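# Clearing the big table
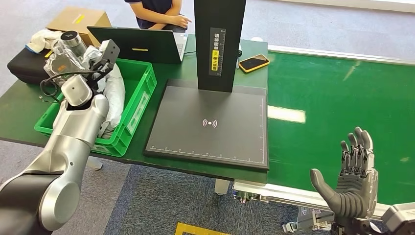

*By Araceli Arroyo, written in June, after the coffee*

For a long time I had the opinion that a work table cannot be tidy. It is used by too many people, and each person leaves one thing on it, and says that he will come back for it. Then I had to share the table at Urquijo, and I changed my opinion a little.

The table has a dark green surface and I like this very much. On a white table every crumb is a shame, but on dark green a thing has to be a real thing before you notice it. My sister says this is only a way to clean less. Maybe she has some reason.

My first rule is the crate. We have a green plastic one and it stays on the table during the work. Everything which has no place goes in the crate, without discussion, and at 16:00 I empty it. Before, I made small piles. Small piles are dangerous, they grow in the night and after two weeks you are afraid to touch them. With a crate you see the limit: when it is full, you must decide.

The second rule is the middle. In the middle I let stand only what we use in that moment. In the photo it is the black square board with the tall black column, and on the board there is the white wireless sign, the dot with the little arcs. It has ruler marks along the lower edge too, very small and white. I have a weakness for objects with a ruler printed on them. My cutting mat at home has one, and my old school pencil case had one on the lid, and I measured everything with it, also the bread.

The label on the column is in Chinese and I cannot read it. I began to learn Chinese characters with a book from Dramero, but I stopped at lesson 4, so it is my own fault.

Then there are the laptop and the telephone. I tried to forbid telephones on the table and it was not a success. Now I ask only that they lie at the far side. The one in the yellow case is easy to find again, and I wish that all people would choose a yellow case. Mine is grey and I lose it on grey chairs, in grey bags, and one time on the roof of a car in Utia, which was also grey.

For the laptop I recommend a small sticker on the lid. A yellow one is enough. When there are four black laptops in one room, you will thank the sticker.

I still have not solved the cables. I bought fabric ties from a shop called Stirkora, they were pretty, and after one week I found them all together in the bottom of the crate. If you have a method which survives more than one week with other people, please write it to me in the comments. I will try it before the summer holidays and I will tell you how it went.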